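Measuring cup (kitchen)

A measuring cup is a small scoop or jug for portioning out ingredients by volume. This is my page on them, part of the kitchen section, and I've rewritten it more times than I'd like to admit. If you only want the conversions, scroll down. If you want my opinions, keep reading, because I have plenty! 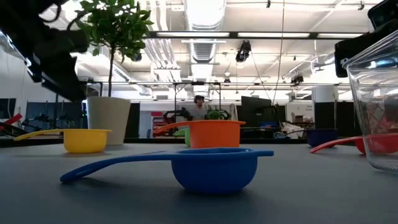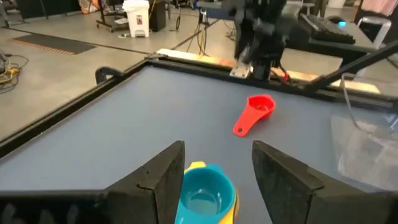
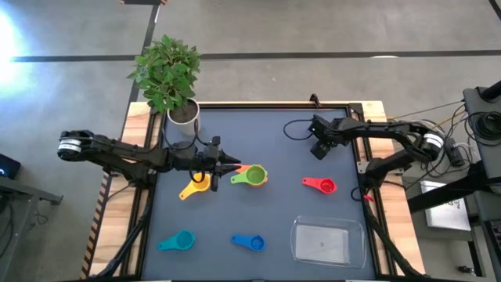
Plastic measuring cups in several colors.

There are two main families. Dry cups are the ones you fill to the brim and level off with a knife. Liquid cups are usually clear jugs with lines up the side and some empty room at the top, so you can carry them across the kitchen without baptizing the floor. Can you swap them? For water or milk you'll mostly get away with it. For flour I wouldn't, as you can't level flour in a jug, and if you tap it to flatten the top you pack it down and end up with too much.

Sizes

The American cup is half a pint, or eight fluid ounces, and comes to a bit under 237 milliliters. Food labels here round that up to 240. In Australia and New Zealand a cup is 250 milliliters, and Japanese recipes go by 200. I once made a whole tray of Australian lamingtons with American cups and they came out fine, so don't panic, but bread is pickier.

The basic set has a full cup, a half, a third and a quarter. Bigger sets add two-thirds and three-quarters (handy) and sometimes an eighth, which is two tablespoons. Sixteen tablespoons make a cup, and three teaspoons make a tablespoon. I have that written inside a cabinet door and still check it.

History

Before standard cups, recipes asked for a teacup of this or butter the size of an egg. Fannie Farmer's cookbook from the Boston Cooking School, which came out in 1896, pushed hard for level measurements, and American home cooks have stuck with cups ever since. Much of Europe went over to scales instead. My neighbor Brendan Moriarty, who grew up with his grandmother's kitchen scale, thinks the rest of us are out of our minds.

He may have a point about flour. I tested myself one January with the same bag and the same cup. Spooned in lightly, it weighed far less than when I dug the cup straight into the bag - 34 grams less on my worst try. That's the difference between a soft cookie and a hockey puck.

Buying and care

My oldest set is a metal one from Carroll, a hardware store that's long gone, and I paid 12 dollars for it. The handles have bent but the numbers are stamped in, so they'll outlast me. Printed numbers are another story. I had a Plevia set that went completely blank in the dishwasher, and I spent months guessing which was the third.

To check a cup, put it on a scale, zero it, and fill it level with cool water. A US cup should read around 237 grams. I've seen cheap ones miss by 15 grams, and those now live in the birdseed.

See also: Measuring spoons, Kitchen scales, Sifting flour, Butter (sticks and tablespoons)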